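Keeping the Tables in Service: A Conversation with the Furniture Office at Fanix

The furniture office of the Fanix building in Dosville is responsible for every work surface on the premises. When the tables on the upper level came due for review in December, the supervisor of the office agreed to discuss how such surfaces are chosen, cleaned and kept in use.

The supervisor, who has held the post for 11 years, began with the matter of color. "We asked for pale tops throughout," the supervisor said. "A dark top shows dust by ten in the morning. A light one with a visible grain is easier to live with, and people find it calmer to work at."

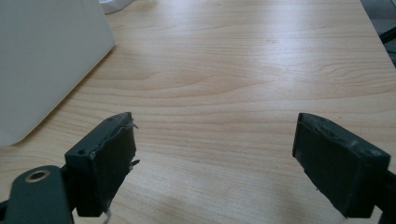
How often are the tables cleaned?

They are wiped at the close of each working day with a damp cloth and dried at once, and a mild soap is used when a mark remains.

The present tables were supplied by Hutapea, a firm the office has dealt with on several occasions. The supervisor described the selection as a slow one. Samples were set out under the ceiling lights and left there for 16 days, and staff were invited to comment.

"Glare was the chief complaint," the supervisor said. "A smooth top will always return some light. We asked the occupants to try each sample from a seated position before giving an opinion — that changed several minds."

Small marks are a separate question. The office keeps a register in which every table has its own page, and dark streaks and scratches are entered with their distance from the nearest edge. A mark alone does not send a table out of service.

"People expect us to sand everything," the supervisor said. "We would run out of table. If a streak can be felt with a fingernail, we look at it again. Otherwise it stays in the register and the table stays in the room."

The gray carpet was laid before the tables arrived, and the supervisor considers the pairing a sound one. Table edges are checked at the same time as the floor beside them.

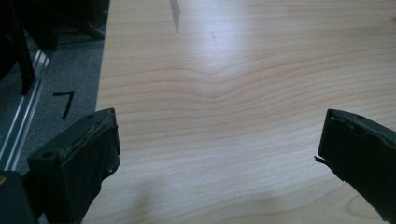

Repairs and Replacement

Edge repairs are carried out by Atico under a yearly agreement with a ceiling of 3000 dollars. Requests should reach the furniture office in writing, with the room and the table stated.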